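April 2020, sorting bench, Plondach job

Slow start this morning, mostly my own doing. I'd promised Ilze I would finally write up how the shifts have changed now the arm does the block sorting, and then spent an hour hunting for my old tally sheets (they were in the drawer with the tea, of course). So, for the record and for whoever picks this up after me: before the arm, two people stood at the bin and picked by hand, and by the end of a shift you knew all about it in your wrists. More than 200 blocks on a busy day, and Carter used to hum through the lot of them.

Now one of us minds the cell and the other is free for the fitting work we were always behind on. I thought I'd be glad and I am, mostly, though it's a lonelier sort of job than I expected. You stand there listening to it. Carter says he can tell from the sound when it's about to fuss over a block near the divider, and I've started to hear it too, which pleased me more than it should have.
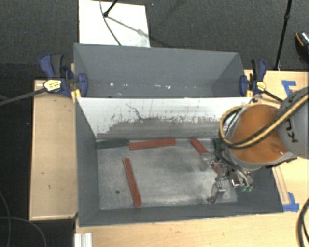

Pick rate for the last run was 91 per cent, against 39 back in July when we were still arguing with the Minetti software every second day. Misses are nearly all blocks hard up against a wall, same as ever. I'd like to try a slower approach there and see if the fingers settle better, but I want Ilze beside me when I do it, seeing as she wrote that part and knows where the bodies are buried.

One more thing, and I'll raise it with Petrauskas as well. Carter asked if he could learn to teach the positions himself so he isn't always fetching one of us. I think he should, and soon. He knows those blocks better than anyone here.

To do: re-check the clamps, print fresh tally sheets, ring Kendidora about the spare pads.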